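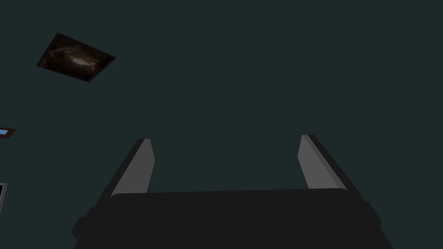
A simulated gripper with its fingers open. Three framed panels lie to the left.

Practice Without a Workshop

A research group at Skomodden wants robots to learn from mistakes that break nothing

The first thing a visitor to the robot lab at Skomodden notices is how quiet it is. There are two real arms in the building, and on the morning I came both were switched off. The work was going on inside a row of gray computers along the back wall, where a simulated gripper was trying to pick up flat things from a flat surface, failing, and starting again.

Flat things are hard. A mug offers its sides to a pair of fingers, and a banana offers almost any part of itself. A framed picture lying on a table offers only a thin edge, and if the fingers come down one centimeter too far inside that edge they press on the glass. People solve this without thinking. We slide the frame to the border of the table, or we push one corner with a thumb until the other side lifts. A robot has to find such a trick by itself, or somebody has to show it.

The project is called Vitavgate. The name comes from an old street near the first office of the group and has no deeper meaning. Its question is easy to say: how much of a skill can be learned from simulation alone, before the robot has touched one real object? Many groups have asked this. What is different at Skomodden is the way they choose what to practice.

The usual method is to make the simulated world as varied as possible. The computer changes the colors, the lighting, the weight of the objects and the friction of the table, and it does so at random, many thousand times. The hope is that reality will look like one more variation. This works well enough for simple grasping. For flat objects, the researchers found, most of the random variation was wasted. Their program spent its hours on cases it already handled, and it met the difficult ones by luck.

So they turned the order around. In their method, a second program watches the first and looks for the places where it is unsure. It does not measure failure alone. A robot can fail at something that is impossible, for example when the frame lies under another object, and there is little to learn from that. The second program looks for situations where the same attempt sometimes succeeds and sometimes does not, with only a small change in the starting position. These are the cases worth repeating. The group calls them edges, which is a small joke, given the objects they work with.

Every training round begins with a set of 3000 simulated layouts. From each round the second program keeps the uncertain ones, moves the objects a little, and gives them back. After 11 rounds the layouts no longer look like anything a person would arrange. Frames are turned at strange angles, one close to another, or half outside the area that the camera can see. That last kind was a surprise to the team. They had not planned to train the robot on objects it could see only in part, but the program kept asking for them.

I was shown a few of these on a screen. It is plain to look at: a dark green-blue ground, a black gripper, and not much more. I asked if a nicer world would help, with a wooden desk perhaps and light from a window. The answer was that they had tried it in the first year. The training became slower, and the results on the real arm did not improve. What mattered was the contact, the short moment when the finger meets the edge and something bends, slips or lifts. Almost all the computing time now goes there.

Then comes the test in the real world, and this part is less quiet. The arms are switched on, and a person places real frames on a table following a printed plan. The team compared two versions of the program, both trained for 72 hours on the same computers. One had practiced with random layouts and the other with the selected ones. The second version lifted frames that the first only pushed around. It also did something I enjoyed watching. When it was not sure of its grip it stopped, opened the fingers, went back a little and tried from the other side. No one had written that behavior into it.

There were failures too, and the group speaks about them openly. Thin metal frames are still a problem -- they bend in ways the simulation does not know. Glass reflects the ceiling lamps and confuses the camera. On 5 of the test layouts the new version did worse than the old one, always with two frames lying very near each other, and the reason is not yet understood. One idea is that the second program became too fond of a certain kind of difficulty and forgot the rest. A teacher who prepares only for the hardest exam may have the same trouble.

Outside the lab there is some interest. Fernex, a company that packs art prints for shipping, has lent a box of damaged frames for the next round of tests. A warehouse in Ormsby would like to know if the method can be used for books, which are flat as well, but which open when you lift them by the wrong side. The researchers are careful with promises here. A book is a much less friendly object than a frame, and they have simulated only closed ones so far.

Before I left, in the early afternoon, one of the real arms was started for me. It lifted a small frame, held it upright for a few seconds and put it down again. On the second try the frame slipped and landed on its face. The position was typed into the computer, and by the time I had found my coat the layout was already in the list for the coming night.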